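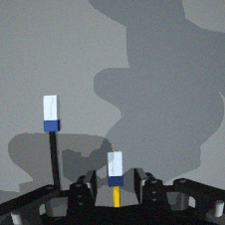
Simulated pick task: a gripper at the yellow-rodded tool, with the black-rodded one standing to its left.

The rehearsal cell at Greltex runs in software before anything moves on the floor. The software is called Emano, and the operators on the kitting line now spend part of each shift looking at renders like the one at the top of this page. I have worked on that line's procedures for 4 years. My view is that the change in the operators' work has been larger than the change in output, and that the company has written down only the second.

Kitting, as it was done until last June, consisted of taking hand tools from a bin, checking them against a job sheet and placing them in a foam tray. An experienced operator filled 235 trays in a shift. The cell, with one person attending, fills 266. Those are the figures in the project report. They are correct, and they are the reason the second cell was approved.

The report does not cover what the attending person does. In the old arrangement the skill was in the hands and was acquired in two or three weeks by standing next to someone. In the new one the skill lies in judging whether a grasp that looks acceptable on a screen will remain acceptable when the part has a burr, a film of oil or a handle from a different batch. The gripper has to close on a tool from both sides with enough clearance on the approach. If a neighbouring tool stands too close to a linkage arm, the approach has to be altered. An operator can see this quickly. Stating it as a rule the planner can use takes much longer, and that time is booked under "attendance".

Ryszard Sikora worked the manual line before he moved to the cell. He keeps a notebook of rejected grasps, with the tool type, the approach angle and his reason for rejecting it. Several of his entries have become default settings in Emano. His grade is the same as it was when he filled trays by hand. I put this to the site manager and was told that the notebook was not part of the job description, so it could not be assessed. The job description dates from before the cell was installed.

A second matter is the pace of the work. Manual kitting was tiring, but its pauses were visible: a person stopped, stretched and started again. Attending a cell involves long periods with little to do and short periods in which a fault must be diagnosed at once. A-yeong So, who plans the shifts, moved to a rotation of 2 hours at the cell followed by a spell at goods-in. Fault response improved. The rotation has not been adopted at the Stelulside plant, where the same equipment is attended for a full shift, and where the operators I spoke to described the afternoons as the hard part.

I do not argue for going back. The wrist complaints that were common on the manual line have become rare, and I would not ask anyone to return to that work for the sake of a principle. The supplier, Ojo, has also been reasonable about access. Operators can open a simulated pick, change the approach and run it again without calling an engineer. That single permission has done more for morale than the induction course did.

The accounting is what needs to change. When an operator's correction is kept as a setting, it should be logged under that operator's name and counted at the annual review. Time spent on simulated picks should be booked as technical work. The rotation should be written into the operating procedure at both sites before the second cell is commissioned, and the job description should be redrafted by people who have attended the cell for at least a week.

The draft procedure goes to the site meeting on Wednesday. It currently gives eleven pages to the equipment and one paragraph to staffing.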